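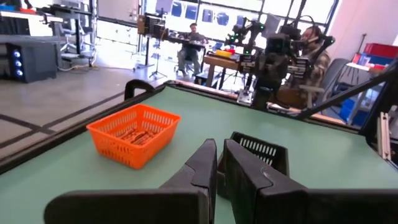
Ticket: Table edge trim lifting, second report
Product: Sillard work table, green top, black edge
Status: Open
Opened: Wed 10 July

Customer

The black edge trim on our table is coming away again. You had us re-glue it in February with the kit you sent, and I said then that I didn't think glue was the problem. It's lifting along the left side now, and I can get a fingernail under it for the length of my hand. The orange mesh basket lives on that side and catches on the trim when somebody slides it across. I want the strip replaced, or I want to hear why not.

Jurwood Support

Thank you for getting back to us. Lifting trim is nearly always caused by heat or by heavy loads near the edge. Is the table close to a window, and what is normally kept on it?

Customer

There are big windows at the far end of the room, past the other tables. The sun is strong in the daytime. If sun did this, I'd expect the tables nearer the glass to go first, and they're fine. They aren't Sillard tables, before you ask.

As for heavy loads, see the basket. It's plastic, with holes in the sides, and it has a few long brown pieces in it. I put the whole thing on the mail scale for you and got 300 grams. If your table can't take that, please put it in the catalog.

Jurwood Support

We aren't suggesting the basket is too heavy. Please try these steps:
1. Clear the left side and wipe the trim with a dry cloth.
2. Warm the strip with a hair dryer on low for 20 seconds.
3. Press it down and tape it overnight.
4. Keep baskets and bins off that side for two days.

Customer

Steps 1 to 3 are what we did in February, with a different opening sentence. I did them again anyway. Taped it at closing, pulled the tape in the morning, and it held until lunch. The corner went first.

I also moved the basket to a shelf for the two days. Same result, so you can drop the basket theory.

I then measured the trim. The loose part is 11 mm wide, and the piece you sent me as a sample is wider than that. I'm no furniture maker, but that looks like the wrong strip to me.

Jurwood Support

Thank you for measuring. Some tops were fitted with a Tanabe strip before the Plilstead warehouse changed suppliers. We have asked Plilstead to check your order and will ship a new strip if it matches.

Customer

"If it matches." Fine. The tape is back on and the basket is back where it was. Please leave this ticket open until I've had the new strip on for a week.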